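How an Electric Bus Slows Down

An electric bus has two ways to slow down. One uses brake pads, which press against a metal disc on each wheel. The other uses the motor, and it is called regenerative braking.

A motor turns electricity into motion. It can also work in reverse. When the driver eases off the pedal, the wheels turn the motor, and the motor makes electricity. Making electricity takes energy, so the bus loses speed. The electricity goes back to the battery.

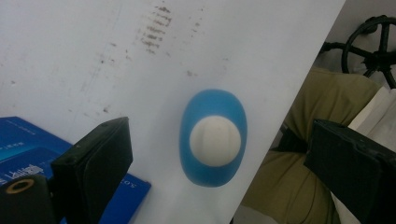
Some energy is always lost as heat — in the wires, in the motor and in the battery itself. A bus that slows down cannot get back all the energy it used to speed up.

The bus on the Vachon route has a mass of 20 tons when it is full. It travels at 40 kilometers per hour between stops. Renata Grabowska, who drives it, starts slowing down well before each stop. A long, gentle stop lets the motor do most of the work. In a sudden stop, the brake pads do much more of it.

A full battery has no room for more electricity. If the bus leaves the depot fully charged and goes straight down a hill, it has to rely on its brake pads until some of the charge is used.

Words to know
Motor: a machine that turns electricity into motion.
Depot: the place where buses are parked and charged.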